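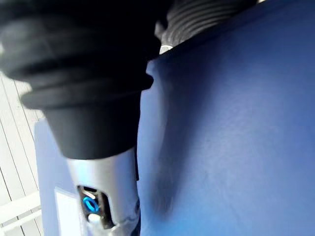
[Kallness] Re: masking the robot's own body in the head view

From: Haf Prydderch
To: kallness-discuss
Date: 11 August 2026

Atif Awan wrote:

> Before we all copy the Darnwood recipe, could someone at Woltham say
> what masking does to the cabinet task? The note from October only has
> the table-top results. My worry is that painting out the arms also
> paints out the part of the folder you most need to see, which is the
> bit next to the fingers. Also, was the wrist view masked as well, or
> just the head? I can't tell from the text.
>
> Atif

Atif, thanks for asking. I ran most of this with Najwa Nassar, so I can answer the second question straight away. Only the head view was masked. The wrist view went in as it was, sleeve and all. The sleeve sits in the same corner all the time, so the network can learn to ignore it without help from us.

The first question needs more room. The task is to get a blue file folder out of the low wooden cabinet and put it on the top. The doors are already open when a run starts. We recorded 439 demonstrations by hand control and kept 95 of them back, so that we could check the predicted arm motion without using the robot. Then we trained the same policy three ways:

No mask: the head view as recorded.
Full mask: every pixel belonging to the robot filled with flat grey.
Arm mask with a margin: the arms and body filled in, but everything within a small distance of the fingertips left alone.

The mask comes from the joint angles and the robot's shape model, with no learning in it. Heloísa Lopes wrote the renderer. It runs fast enough to keep up with the camera, but the cables are not in the shape model, so they stay visible whatever we do. 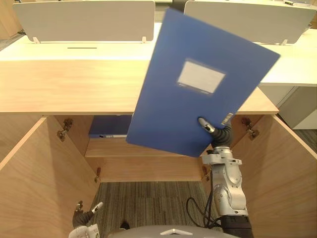
Folder held up by the right arm, cabinet doors open. A second folder is lying on the shelf.

On the held-back demonstrations, full masking looked best. The error in predicted arm motion was lowest of the three, and I nearly wrote to the list at that point to say so. On the robot it was the worst. We did 40 runs with each policy, with the same starting positions for all three. The full mask policy would reach the right place and then close too early, or close on the edge of the shelf. I think your worry is the correct explanation. The error measure hardly notices a few frames of bad finger timing, and the task depends on them.

The policy with the margin did best on the robot. It failed on two starts where the unmasked one succeeded, and both had the folder pushed far back on the shelf. Everywhere else it was as good or better. The gain was clearest when the robot's feet were not where they had been in the demonstrations.

That last point is the one I'd like people to look at. The head is pitched well down for this task, so the legs take up a good part of the picture as soon as the robot stands close.
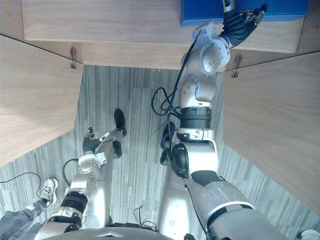

The unmasked policy seems to use the legs as a landmark. If we moved the feet by a hand's width and left everything else alone, the reach shifted too, in the same direction and by a similar amount. With the legs filled in, it mostly stopped doing that. Antonina Hrytsenko spotted this while going through the logs for another reason, and we then repeated it on purpose. I would not put a number on it yet. We only tried a few foot positions and they were set by eye.

Some things I am less sure of:

The carpet is striped and made of tiles, and the policy may be picking up the stripes as well. We have not tried another floor.

People's feet and trouser legs get into the head view when somebody is standing close. None of the masks touch them. I don't know if they matter. Jaunzems drops such frames before training, but we kept ours.

The width of the margin was picked once and never tuned. A wider one brings back a lot of the forearm. 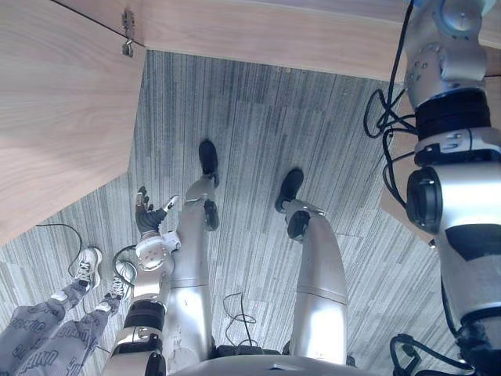
Attached note: masking-legs.txt (reading time: 2 minutes)

The note has the foot positions, the fill colour, and the way the margin is worked out from the fingertip position. If you want to try it at your end, start with the legs and body only and leave both arms alone. Najwa ran a short test of that last week and it got most of the benefit -- with far less to go wrong in the calibration. If the arm calibration is out by even a little, the mask slides off the fingers and you get a grey stripe down the folder.

I can send the renderer to anyone who asks. It expects our joint names, so you will need to edit the table at the top of the file. Heloísa would like to hear from anyone who has a decent way of handling the cables.

Atif, could you tell me which head angle you use at your end? If yours is nearly level you may not see the legs at all, and then I would not expect much from any of this.

Haf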